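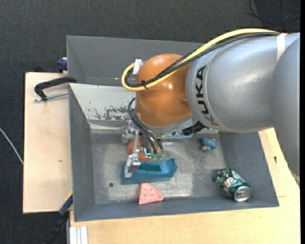

Estham Robotics Society takes the view that the fault described on this page lies in the scoring and the procedure before it lies in the gripper, and a student team should settle the first two before altering any hardware. The question is reproduced beneath this remark, which was moved to the top of the page at the society's request.

Bin picking for a student project: how should attempts be recorded and compared?
Posted by Paltach Student Projects, in Education and Competitions

Our department runs a one-term automation project in which a team of four students programs a robot arm to pick mixed objects out of a metal bin. The bin is clamped to a wooden board. The objects are ordinary ones and differ a good deal in shape and stiffness: a drinks can, a sponge, a small toy figure, and various plastic pieces. The project ends with an assessed demonstration in March, and the students must also submit a written report in which they compare two methods of choosing a grasp.

The first method takes the highest point found in the bin and approaches it from directly above. The second method, called Trirnano by the students who wrote it, gives each possible grasp a score and takes the best one, and it is permitted to tilt the wrist.

The team has made 117 attempts to date. Of these, 38 were entered in the log as failures. When the supervisors read the log, it became clear that the students had not used the word "failure" consistently. One student entered a failure whenever the object did not reach the tray. Another entered a failure only where the arm had stopped with a fault. Objects which slipped and were then picked up on a second try were entered as successes by both. The two methods were also tested on different days, with the objects arranged by hand.

We should be grateful for guidance on the following points.

Is there an accepted way of defining a successful pick for work at this level?
Can the existing attempts be used in the report, or should they be set aside?
How should the objects be arranged so that the comparison is fair to both methods?
The slope of the bin walls causes difficulty, as the gripper cannot always reach an object lying against the side. Should such objects be excluded?

The cell is available to the team on one afternoon each week, which limits the number of attempts that can reasonably be repeated.

Estham Robotics Society
Marked as accepted by the poster

The society has assessed student bin-picking work for several years and would offer the following.

Regarding the definition, we ask teams to record each attempt under one of five headings, and to agree the wording before the first run. The headings we use are: no grasp found; grasp missed; object dropped in the bin; object dropped outside the bin; object delivered. A sixth heading, for a stop caused by contact with the wall or the floor of the bin, may be added where the arm reports it. A second try at the same object is a new attempt and receives its own line. Teams often resist this because their success rate falls, but the report becomes much easier to defend.

Regarding the existing attempts, we would not discard them. They should be presented in the report as preliminary work, with a plain statement that the criteria were not fixed at the time. They should not be used to compare the two methods. An assessor will generally give credit to a team that says so openly and will take marks away from one that has been found to have merged the two sets.

Regarding the arrangement, please do not place the objects by hand, and in particular do not allow the student who wrote one of the methods to do so. Put all the objects in a box, turn the box over above the bin, and accept the result. Photograph the bin from the same position before every run. If time permits, reproduce each arrangement from the photograph so that both methods face it once. Exact reproduction will not be possible with soft objects, and the report should mention this.

Run the two methods alternately within the same session. If one method is tested early in the afternoon and the other late, any change in lighting or in the set-up of the camera will be counted for or against one of them.

Regarding the walls, objects at the side should remain in the test. They are a fair part of the task, and a method that can tilt the wrist ought to be given the opportunity to show an advantage. We suggest recording whether the object was touching a wall when it was chosen. The results can then be given with and without those cases.

Please also have the students inspect the cables at the wrist before each session, with the arm stopped, and confirm that the tilted approaches leave them sufficient slack. Joint limits for the wrist should be set by a member of staff.

Murín Technical College, Automation Section

We agree with most of the reply given by Estham Robotics Society but would differ on the question of repeating arrangements. In our experience the work of restoring an arrangement from a photograph takes longer than the run itself, and students lose patience with it. With only one afternoon a week we would use fresh random arrangements for every run and simply collect more of them.

It may also be of use to separate the results by object. In our own course log, which now holds 2,953 attempts from successive year groups, the crushed cans and the soft items account for nearly all of the disagreement between methods. Rigid blocks tell the students very little. A table with one row per object, even with few attempts in each row, has produced better discussion in the reports than a single overall figure.

The log should be a shared spreadsheet with a fixed list of permitted entries in the result column. Free text belongs in a separate column for remarks.

Trirnano User Group

Check the gripper fingers for wear. Ours had worn smooth and the drops stopped once new pads were fitted. We did not keep a log.

Comment from Paltach Student Projects

We thank all who replied. The team has adopted the five headings together with the sixth for contact stops, and the earlier attempts will be moved to an appendix. New arrangements will be tipped in from a box by a student from another team. The next session is on Tuesday, and the supervisors will decide then whether the objects touching a wall are to be reported in a separate table or marked within the main one.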